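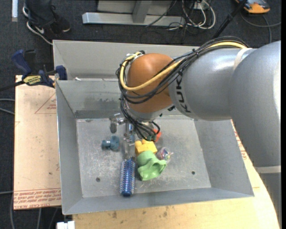
*KUKA arm over the pick bin, cable bundle and yellow cable looped at the wrist.*

**Cell:** Tullis, bin picking
**Opened by:** Javiera Orellana
**Assigned:** Octavian Pană
**Status:** monitoring

**Symptom**
Gripper position feedback drops out for one or two cycles, then recovers. Controller logs a comms timeout and the arm holds. Logged 23 times in 500 picks. Most of them on moves to the left wall of the bin, wrist rotated past 90 degrees.

**Log**

09:40 JO: Restarted gripper driver. No change.

10:15 OP: Swapped the feedback cable at the controller end. No change. Old cable tests good.

11:05 OP: Jogged the wrist by hand at 10% with the bin in place. Dropout repeats when the loop pulls tight against the joint. Suspect strain at the gripper connector.

11:30 SAH: Bar clamp on the bin checked, bin has not shifted. Taught points are valid.

13:20 OP: Reseated connector, gave the loop about 12 mm more slack, retied the bundle. Ran the left wall moves again, no timeout.

14:10 JO: Does the extra slack clear the back panel at the lowest pick?

14:25 OP: Clears in slow jog. Not yet run at full speed.

**Open items**
- Full-speed run, 500 picks, same object set (JO)
- Order spare connector from Derese (OP)
- Add wrist rotation limit to the planner config if timeouts return (SAH)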